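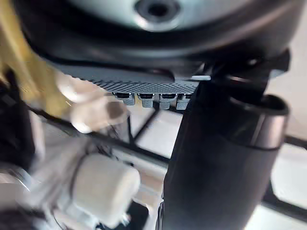
Casimiro Calvo wrote to us after our second season to say that no label should be trusted to describe its own politics, and that ours was doing it in eleven-point type on the back of every sleeve. He had bought three of our records. He wanted to know who had decided the songs were "dangerous," a word we had used twice in one set of notes, and whether anybody in the band had used it first.

They hadn't. We had. The notes were changed for the next pressing and the word is gone. His letter is still pinned up over the desk where the sleeve notes get written, and this page was drafted under it.

So, about us. Skosum is a small reissue label and archive in Skurnthorpe. We look for protest music, dance band music and street music that was recorded, sold badly or sold well, and then dropped out of print. We find out who owns it. We get it transferred, we pay for it, and we put it back on sale with notes that try to say only what we know. We have released 28 records. Most are by bandleaders and singers who were famous in one city for a few years, and who have since been described, usually by people selling something, as lost, forgotten or legendary.

We are suspicious of all three words. A singer whose songs are still sung at weddings has not been lost. Forgotten by whom? As for legends, we have read a good many liner notes about musicians who stared down armies with a saxophone, and we have tried to check some of them. Sometimes the story holds up. There was an arrest, there is a newspaper, there is a bandmate who remembers the weather. More often the story first appears on the back of a reissue twenty years after the event, and every later version copies it, including the spelling mistakes. A good musician does not need to have been beaten by soldiers to be worth your money, and one who was beaten deserves to have it told correctly.

How we started

Skarphéðinn Thygesen began the label with his own savings and a box of singles he had bought in a closing-down sale. He will tell you he had no plan, and the accounts from those years bear him out. The first release was pressed in an edition of 500. It took four years to sell, and the boxes stood in his hallway the whole time. The second was pressed in the same number and sold out in a season, which taught us the wrong lesson, and the third went back to the hallway.

The name comes from a misprint. A dealer's list had a record down as "Skosum," and Skarphéðinn ordered it and spent a month trying to find out what language it was. It wasn't one. He kept the word, and the record turned out to be very good, though we have never been able to license it.

What we do about rights

Reissue labels like to talk about rescue. It's a flattering word, and it has covered up a lot of unpaid musicians. A man finds a record in a market, decides that the company is dead and the singer too, and presses it up with a line on the sleeve asking any rights holders to get in touch. We think that line is close to worthless. The rights holders are generally a widow, two cousins and a drummer, and they don't read the backs of expensive records sold on another continent.

Our rule is that nothing goes to the plant without a signed agreement. This has cost us records. We worked for a long time on a set of marching-band recordings from the Vasconcelos catalog and gave them up when two branches of the family each produced a contract. Both contracts looked fine to us. We are not a court, and we weren't going to pick the cousin with the better handwriting. Another label has put some of those tracks out. We haven't asked how.

Artists or their families get an advance and then half of what is left after costs. We send statements every August. They're short and they show the costs line by line, because "after costs" is the phrase through which most of the money in this business has always disappeared. If you are owed a statement and haven't had one, write to us and be rude about it.

What we do about sound

Not as much as other labels claim to. We work from master tapes when they exist and say so on the sleeve. When they don't exist we work from the cleanest disc we can borrow, and we say that too. A crackle that was on the disc may still be there when you get it home. We have heard what happens when someone takes out every last click, and the cymbals go with them.

We don't print "audiophile." We have never met two people who agreed on what it meant, and the ones who were surest were selling cable.

The archive

Behind the label there is an archive of tapes, discs, handbills, set lists, letters and 80 recorded interviews, most of them with players who never had their name on the front of anything. Horn sections remember things that singers leave out. They know what the fee was and who drove.

The interviews can be heard by appointment. We don't put them all online, and we get complaints about that. Some people spoke on the understanding that their neighbors wouldn't hear it, and a few are talking about officials who are still living comfortably. If you want to quote from one, we will ask the person first – and sometimes the answer is no.

The archive is also where we send people who want us to settle arguments. We can't often do it. Two trumpet players from one band have given us two different accounts of the night their club was closed by the police, both in great detail, and only one of them can have been there. The notes to that record give both versions and leave it alone. One reviewer called this timid.

Clukier

Clukier is our series of smaller pressings, for music we like and can't see selling. Satirical songs about bus fares, a campaign single for a candidate who came in last, that sort of thing. It loses money. We used to say it was subsidized by the main label, until somebody looked at the main label.

Things we don't do

We don't use a musician's face on tote bags. We don't license tracks to political parties of any kind, and yes, that includes the one you think the singer would have voted for. You might be right. You weren't asked and neither were we.

We don't accept awards with an entry fee. We don't take unsolicited demos, only because we don't release new music and would have nothing useful to say about yours.

Corrections

Every set of notes we have printed has had at least one mistake in it. Wrong year, wrong bass player, once a wrong country. We keep a list of corrections and send it out with mail orders. This page was last revised on December 27, 2020, and will have something wrong with it too. Casimiro Calvo still writes when he finds one. He has yet to say he likes any of the records, but he keeps ordering them.

Letters, corrections and claims should go to the Skosum office in Skurnthorpe. We answer everything in the order it arrives, and claims about money are opened first.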